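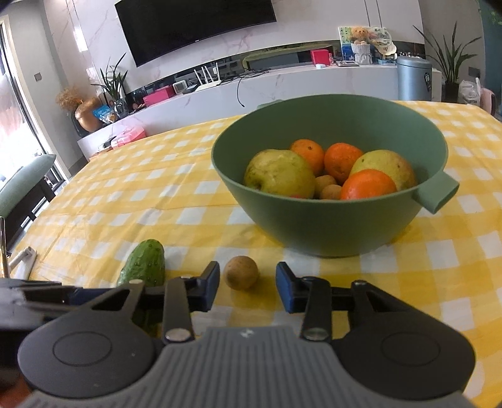
Potato and cucumber on the yellow-and-white gingham cloth.

Ticket 1332 - Interlock reports missed rolling retests, licence extension refused
Product: Gurnex in-car alcohol interlock
Opened by: Esmaeil Jalali, client support, Lollomden
Status: Closed
Priority: High (client has a licensing deadline)

Problem
Client is on a court-ordered interlock after a drink-driving conviction. The April download from his unit lists 3 missed rolling retests on one trip, Cludville to home. The licensing office counted them as violations and added time to his interlock period. Client says he was never prompted on that trip and that the handset display was blank for most of the drive. His solicitor has asked for the full log before the review closes.

Unit details
Handset firmware 657. Vehicle is a ute with a second battery fitted after the interlock went in. Last calibration passed. No tamper flags.

Log

9:10 am
Pulled the raw event file. Start-up test passed, zero reading, engine on. First retest request logged 6 minutes later, no sample, timed out. Two more the same. All three have error code 69 beside them, which the summary report leaves out.

9:40 am
Code 69 is loss of communication between handset and relay box. The relay box keeps its own timer, so it goes on asking for a retest whether or not the handset is awake to show it. Asked client to bring the vehicle in. Told him not to unplug anything first, as that would log as a power disconnect and he'd have to explain that too.

1:15 pm
Vehicle at the Cludville service centre. Căpraru did the inspection. Handset cable tested fine on the bench. Supply voltage at the relay box fine. Supply to the handset dropped out when the second battery's isolator switched over, and the handset took several minutes to come back. Repeated it twice with the same result.

2:30 pm
Căpraru moved the handset feed off the isolator circuit and back to the main battery, then resealed the connectors. Ran the engine through two changeovers - display stayed on both times. Retest prompt came up on schedule and client gave a sample, zero reading.

3:05 pm
Exported the full event file with codes included and wrote a fault letter. The letter states what the unit recorded and what we found. It doesn't give an opinion on whether the violations should stand, that's for the licensing office. Both sent to client and solicitor.

Follow-up
Solicitor confirmed the letter was accepted and the three events were removed from the violation count. Original end date reinstated.
Raised separately with the reports team: code 69 needs to appear in the summary.
Fitting checklist now asks about second batteries and isolators.
Closing. Client to call the support line if the display goes blank again.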